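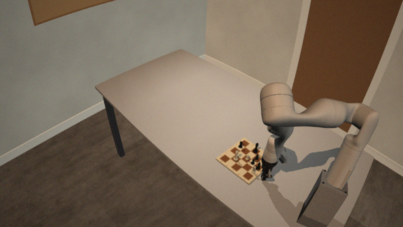
Gallis library to decide on robot arm after simulation trial

Thu 10 December

The Gallis public library will wait until June before deciding whether to buy a robot arm for its teen workshop, director Asabe Adebisi told the library board this week.

The library has been running the arm in simulation, with a chess exercise as the main test. The software license costs $536 a year. A used arm with a gripper and floor pedestal would take up nearly all of the $20,000 set aside for workshop equipment.

"We can learn most of what we need on the computers we already own," Adebisi said. "What we can't learn there is what repairs will cost us."

Board member Angus Ruawai asked for a separate line of $2,000 for spare gripper fingers, cables and an annual inspection. The first draft of the budget had no money for upkeep.

Two suppliers, Vedlow and Flumico, have been asked for written quotes. Parvathi Thomas, who runs the workshop, said she wants both to include delivery, installation and staff training. She also asked the board to price a safety barrier and a new power outlet before it picks a room.

The simulation sessions continue after the holidays and are limited to 8 students. Sign-up is at the front desk.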